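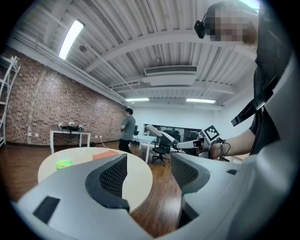

Home > Flooring > Ask > Log in

Gaps opening up between floorboards in winter

The wood floor in our living room gets gaps every winter, wide enough to catch crumbs. By June they close up again. The house is 19 years old. Should I fill them?

Posted by Gondano
287 views · Share

Greltolitz
Don't fill them. Wood shrinks when the heat is on and the air is dry, then swells again in summer. Filler gets squeezed out or pushes the boards against each other. Buy a cheap humidity gauge and a humidifier, and try to stay between 35 and 50 percent. If a gap stays open all summer, that one can be filled.
Helpful (19) · Reply

Cui
we used rope in ours, old house, looks fine

Lurkitz
Same here, I ran a humidifier from the first cold week and the gaps got smaller but didn't go away. Check the filter, mine clogged in a month.
Helpful (3) · Reply

Tags: hardwood, humidity, gaps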